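Chapter 2
Getting a Reading You Can Trust

I came to light sensors the slow way, by building a lamp that was supposed to come on at dusk and watching it flick on and off like a disco every time a cloud went over. I'd called the thing Dinu and I was very fond of it, but it drove my whole house mad for most of April. This chapter is what I wish I'd had open beside me back then.

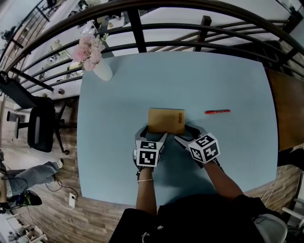

Sowmya Alva
Revised 15 November 2021

Let's start with the part itself. A light-dependent resistor (LDR from here on) changes its resistance depending on how much light falls on it. Your microcontroller can't measure resistance directly, though! It measures voltage. So we pair the LDR with an ordinary fixed resistor, run them in series between the supply and ground, and read the voltage at the point where they meet. You'll see this called a voltage divider, and you'll use it again in the chapters on temperature and bend sensors, so it's worth wiring up even if you feel you know it.

Which fixed resistor? I go for one close to the LDR's own resistance at the light level I care about. For Dinu that meant taking my multimeter out to the back step at dusk (in slippers, freezing) and writing down what I got. If you pick a value miles off, your readings all bunch up at one end of the range and you can't tell a gloomy afternoon from midnight.

Now, the flickering. My first sketch had a single threshold: below it, lamp on, above it, lamp off. Any reading hovering near the line tipped it back and forth. The cure is to use two thresholds with a gap between them, and I settled on a gap of around 30 counts. The fancy name is hysteresis. I also average the last 18 readings before comparing anything, which smooths out the little jitters you get from long wires and cheap power supplies.

We'll build all this up on the Padwood board, then move it into the Grovwood enclosure in the second half of the chapter. Leave your jumper wires long for now. 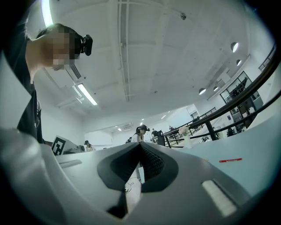 Can I swap the LDR and the fixed resistor around?

You can, and nothing will be harmed. The readings will just run the other way, so if they used to rise in bright light they'll now fall. Flip your comparisons in the code to match.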